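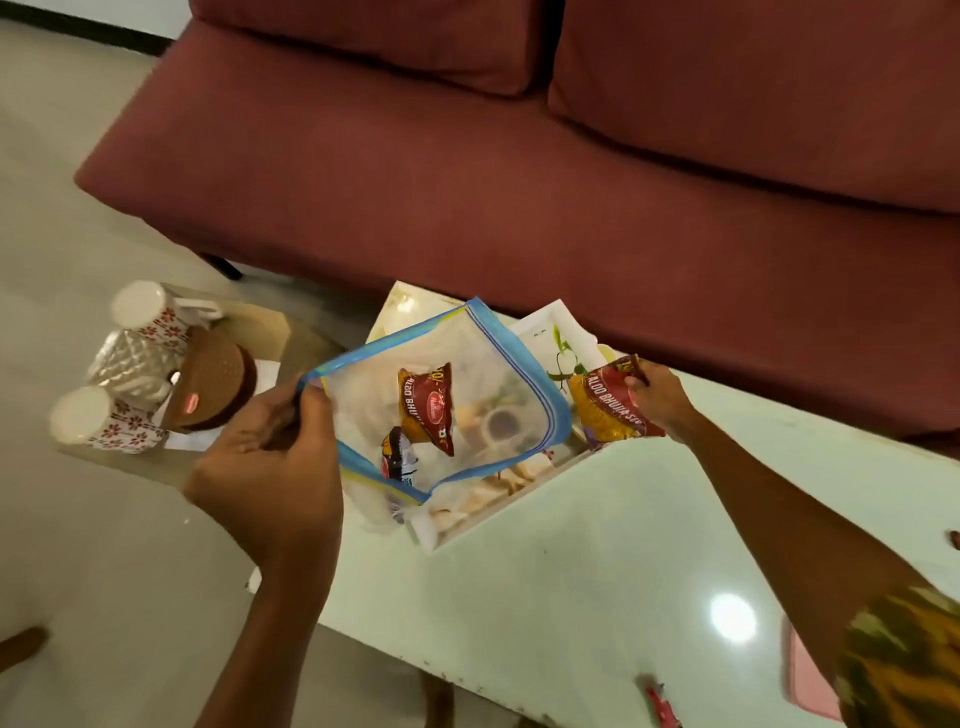 Aloo bhujia going into the zip-lock bag, over the box on the coffee table.

I've been putting off the snack box for most of January. It's a white cardboard box that started out holding tea and now holds whatever small packets come into the apartment. When the lid stops closing I take everything out to the living room, sit down at the low table and sort it. I did it again one afternoon after lunch and it took longer than I planned.

The main trouble is single-serve packets. My cousin Fiorella Barbieri buys them in quantity and gives me half. She once ordered a carton of 100 from a wholesaler called Rurnis, and we were still eating from it when the next one came. They're handy for the train, but they slide under each other and the ones at the bottom get forgotten. I found a packet of Fehr crackers that had expired in October. I ate one. It was stale, so the rest went in the trash.

My system is simple. Salty things go in one zip-lock bag, sweets in another, and anything already opened gets eaten that day or thrown out. The big zip-lock bags hold more than you'd think if you stand the packets upright and squeeze the air out before closing. I used to use lidded tubs from Surora, 22 of them at one point, and they took up a whole cabinet. Bags go flat when they're empty.

Plastic bags from stores are a separate problem. I save them, then they get crumpled in with the food and I can't tell which ones have something in them. Now I check each one by hand before it goes anywhere. The clear one with the small blue package in it was wrinkled enough that I could have tossed the whole thing if that blue corner hadn't been poking out.

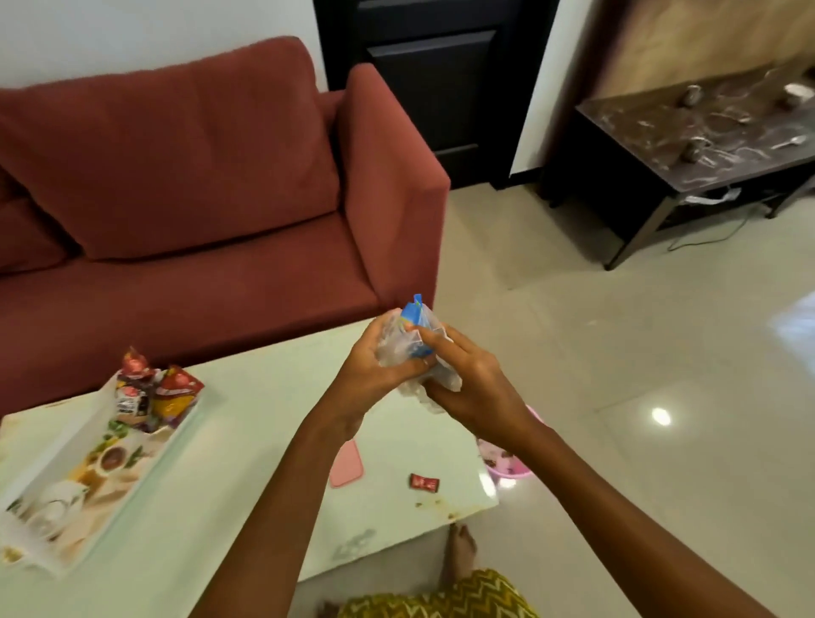 Crumbs are the reason I do this at the coffee table and keep food off the sofa. Evaristo Donati, my neighbor across the hall, sorts his pantry on the couch with a sheet spread over it, and he says it works fine, but I've seen his couch. The white tabletop shows every brown crumb near the front edge, so I know where to wipe. I use a damp cloth first and then a dry one, or the gloss goes streaky.

The box went back on the shelf with the lid closed. I still need to buy more of the large bags before Fiorella's next visit.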